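Monday, 7.40am
By Luana Batista

I've been past the old Damasceno shop in Gorkside most mornings this month with my nose practically on the glass, and I can finally tell you what's going on in there. It's going to be a model and miniatures gallery! It's called Skamach, it opens in December, and the man behind it is Clive Ellwood, who some of you will remember from the framing counter at Flurnier before it closed.

Clive let me in on Monday while he was waiting for a delivery that was supposed to come at eight and didn't. The front room still smells of paint and there's a kettle on the floor, but the shelves are up along one side and he's kept the lovely old shop counter (I did ask, because I know I'd have had letters). The collection comes to 128 pieces, mostly ships, shopfronts and little rooms, and he's been buying them at house sales for years. His wife would like the spare bedroom back.

The money has come from a local appeal, which closed last week on £3,303. I put in a fiver and a jar of chutney for the raffle, so I'm not going to pretend I'm neutral. It paid for the lights and the glass, and there's a bit left over for a sign, although he and the sign painter are still arguing over green.

Entry will be £2, and under-fives get in free if they keep their hands in their pockets. I asked whether that applied to reporters as well and he said it did, especially after what happened with the tugboat in his van. It's only a funnel, Clive. It'll glue.

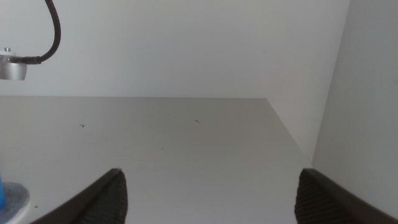
Clive wants every piece to have its turn in a plain white display space, with nothing round it to pull your eye away, and he's very particular about it. He talked me through the corners for a good ten minutes. I liked how bare it all was, pale walls meeting a light grey-white floor in a nice sharp corner, but put your face down low and you start finding things, like the faint smudges on the floor and a couple of tiny dark specks that could be hairs or crumbs. Next to a chair the size of my thumbnail, a crumb is a boulder! He says he'll be going over everything with a soft brush before the doors open, and again every night after that.

Opening hours aren't settled yet, though he's leaning towards afternoons only. If you've got a miniature you'd like to lend, pop a note through the door with your phone number on it. He's especially after a bakery.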